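Elogio del perfil ranurado

Llevo toda la primavera montando cosas con perfil de aluminio y ya no sé vivir de otra manera. Empecé por un banco pequeño para el balcón, seguí con un soporte para las macetas y ahora miro cada mueble de casa pensando en cómo quedaría con ranuras (mal, casi todos, pero yo lo miro igual).

Lo que me ganó fue poder equivocarme. Con la madera, si taladras donde no es, ahí se queda el agujero para siempre. Con el perfil aflojas dos tornillos, corres la pieza y a otra cosa. Mi primer pedido a Rolline fueron 12 tramos de 60 centímetros, y han sido ya banco, estantería y mesa de luz, ¡los mismos tramos!

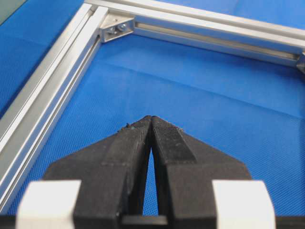 Lectura: 2 min

La esquina es donde se ve si uno tiene paciencia. Una escuadra triangular en el ángulo interior, los dos perfiles bien arrimados y debajo una superficie azul con algo de textura, que a mí me parece el mejor fondo del mundo para trabajar – el aluminio resalta muchísimo y los tornillos no se te pierden. Yo presento la escuadra, aprieto a medias, compruebo el ángulo y solo entonces aprieto del todo. Los martes por la tarde, con la radio puesta, se me va así el tiempo sin darme cuenta.

Ya sé que es caro. En Narker me pidieron unos 678 euros por una mesa completa y cerré la página bastante deprisa. Y frío también es, no voy a discutirlo: a mi salón no le pega nada. Pero prefiero un mueble frío que pueda cambiar de forma a uno precioso que acabe en la acera el día que me mude.

Lo próximo es un armazón para la ventana de la cocina. Tengo el dibujo hecho y me faltan las escuadras.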